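To: equipment-planning list
Subject: Re: Second round of bids for the tableware cell

Dear colleagues,

Thank you for the comments received on the draft budget. The reply below is sent on behalf of the Cluvville planning office and should be read with the earlier message, which is quoted at the foot.

The work to be costed is the handling of cups and plates at a tray or basin.

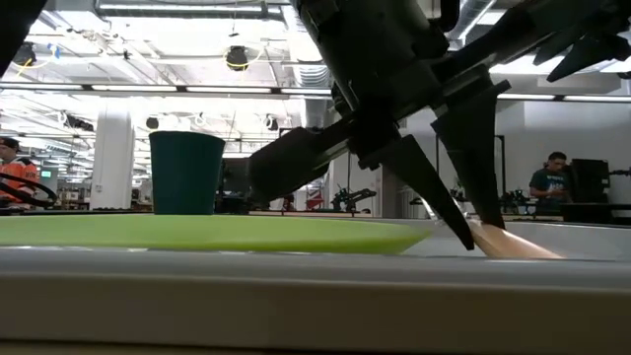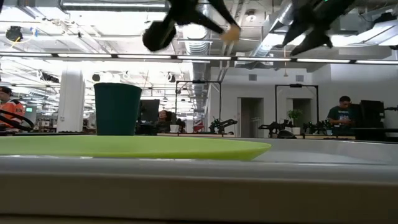

1. Arms and grippers

The Havus bid covers 2 arms with narrow two-finger grippers. The Hondara bid covers the same number but prices the fingers separately, as a part that wears. We ask that both firms quote on the same footing — fingers included, with one full spare set for each arm.

2. Fittings and consumables

Plates and cups should be bought in one order. The draft allowed for 300 pieces, and we see no reason to change that figure. Cable guides were left out of the draft and must be added.

3. Service

Unnithan has offered a service contract of 16 months. The office would prefer cover that ends with the budget year, and has asked for a revised offer.

Members who wish to amend any line are asked to write to the list before the July meeting. Amendments sent to individual officers will not be considered.

Planning Office, Cluvville

Earlier message:

> The draft has 11 lines, and three of them carry no price. Before we
> approve anything, could the office confirm whether the fingers are
> part of the gripper price or an extra? Last year we paid for them
> twice. I would also like to know who bears the cost of delivery —
> neither bid mentions it.

Delivery remains an open point. Both firms have been asked to state it in writing.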